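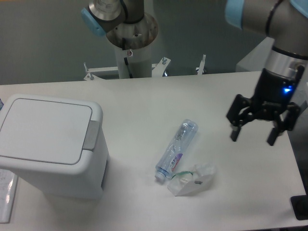 The Ornthorpe Bin Diaries

August 27, 2020
By Junpei Onishi

This site uses cookies to remember your settings. Accept all | Manage choices

What this is

A set of diaries about household rubbish, kept by people in Ornthorpe and Mondside and typed up so that anyone can use them. Each household wrote down what went out of the door, in which kind of bag or box, what it weighed and why it was being thrown away. That last column is the one I love. Weights on their own are useful but a bit dull, whereas "soup, third day, children refused" tells you a great deal about a kitchen!

212 households signed up and 169 kept their diary going to the end. Everyone wrote for 8 weeks, beginning in January, so the first pages are full of wrapping paper, dried-out cake and pine needles. If you want a picture of an ordinary winter week, start from week three.

The diaries of the people who stopped early are in here too, in their own folder. They are worth reading. Some stop in the middle of a word.

What's in the folder

diaries.csv — one row per item or bag thrown away. Start with this file.
households.csv — one row per household: size, type of home, whether there is a garden, whether there is a compost heap.
stopped_early/ — the same two files for households that didn't finish.
words.txt — local and family words, with what they mean.
scans/ — pages from the paper diaries, for households that agreed to share them.
collection_days.csv — which streets had which collection, and the weeks when the lorry didn't come.

The columns in diaries.csv

home_id: a short code for the household, matching households.csv.

week: the diary week, starting at 1.

stream: where it went. The values are general, recycling, food, garden, glass, and other. "Other" covers charity shops, the tip, a neighbour's pigs and one bonfire.

item: what it was, in the writer's own words. I have fixed spelling only where the meaning was lost.

grams: the weight. Blank means it wasn't weighed. A zero means it was weighed and the scale didn't move, which happens a lot with crisp packets.

reason: why it was thrown out, again in the writer's own words. Often blank, sometimes half a page.

reason_group: my attempt to sort the reasons into broad heaps, such as gone off, broken, packaging, outgrown, unwanted gift, and don't know. Please argue with my choices. I changed my mind about "unwanted gift" more than once, and there are rows where I still feel I am being rude to somebody's aunt.

How the weighing was done

Every household was lent an Ikton hanging scale with a hook. You hang the bag from the hook, wait for the number to settle and write it down. Loose food was meant to go in a bag first, though plenty of people used a saucepan and took its weight off afterwards. Where the diary says this was done, I've kept the final figure. Where there's a saucepan mentioned and no sign of any subtraction, the grams column is blank and the note "pan?" appears in the remarks.

Lids, liners and inner buckets caused the same sort of trouble. A kitchen bin's inner bucket weighed 700 grams in one home, and the writer had been adding it in every day until week four, when she spotted it, went back and corrected every line in green ink. I could have cheered. Her scans are in the folder and they are a joy to read.

Things I found on the way

I came to this expecting to learn about plastic and ended up fascinated by bread. Bread is everywhere. Crusts, heels, the last slices of a loaf bought for guests, rolls frozen with good intentions. If you search the item column for bread, remember to look in words.txt as well, as people in Mondside have several names for the end of a loaf and use them all with complete confidence.

The other surprise was where people keep their bins. Diary writers were invited to sketch their kitchen on the back page, and many added notes about it. Small bins on the worktop get emptied often and have short, detailed entries. Big ones under the sink get emptied when they won't shut, and the entries read like a list of things found in an old coat. I haven't tested this properly, and I would be delighted if somebody did. The column bin_place in households.csv is there for that purpose, though it is blank for homes where the sketch was missing or I couldn't make it out.

There is also a lovely thread running through the garden entries. Look for "Koyama" in the item column. It's the name of a pear grown on the allotments at the top of Mondside, and those who had stored a crate of them were throwing out the soft ones week by week, with growing sadness.

Gaps and cautions

These were keen people. They agreed to weigh their rubbish, in winter, on a hook. Please don't treat the totals as typical of the two places.

Flats are thin on the ground compared with houses, and shared bins made the glass column hard to fill in. Some writers in flats guessed at their share and said so in the remarks.

Medicines, letters and anything that pointed to a named person have been taken out. Nappies are recorded by weight only.

Writing a diary changes what you do. Several people mention eating something they'd otherwise have binned, simply to avoid writing it down. I have left those remarks in.

Opening the files

They are plain comma-separated text in UTF-8. Any spreadsheet will open them, but check that home_id has been read as text, or the codes with leading zeros will lose them and nothing will match up. Long entries in the reason column contain line breaks inside quotation marks, so don't split the file by line.

To join the two main tables, use home_id. To leave out missed collections, match week and street group against collection_days.csv first.

Using and sharing

Free to use for teaching, research, art, parish newsletters or plain nosiness. Please name the Ornthorpe Bin Diaries when you do, and quote entries as they were written, odd spellings included. Don't try to work out who wrote what.

Corrections are very welcome — send the home_id, the week and what you think the entry ought to say. I'm still after help with the handwriting in the stopped_early scans, especially the pages in pencil.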